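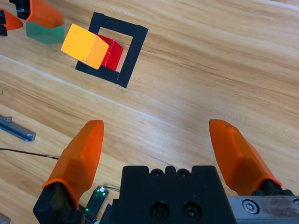

Blocks at the taped square, near gripper open.

Posted May 5, 2019

The Rornard cell lost its gripper position reference again, so I am writing down what I know before I forget it. The task is block placement inside a square of black tape, with two arms sharing one table. The fault sits in the near arm.

The symptom is a false "object held" flag. The fingers close on a block, the controller reports a grasp, and the arm lifts with nothing in it. The log covers 1,561 grasp attempts, and the flag was wrong in 20 of them. No motor alarm was raised in any of the 20.

Gatatum, the control layer, decides that a block is held when the fingers stop short of full closure. If the zero has drifted, an empty gripper also stops short – at least according to the encoder. The second arm then waits for a handoff that never comes, and the timeout is 15 seconds. 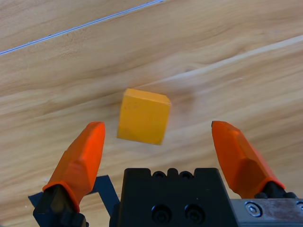
What I checked

Cable first. I swapped the wrist lead and the flag still came up wrong. Next the finger covers, which I took off and refitted on both sides. No change.

Then the zero itself. After a long run it was off by 2 mm at the fingertips. Homing at power-up clears the error, and it comes back with use. I saw the same thing in March on the Westerberg bench in Nidville and blamed the coupling screw, wrongly as far as I can tell now.

Current workaround

Rehome before every batch with the fingers clear of the blocks. Hands stay off the table while this runs – the homing move ignores the force limit. I want that fixed before the drift.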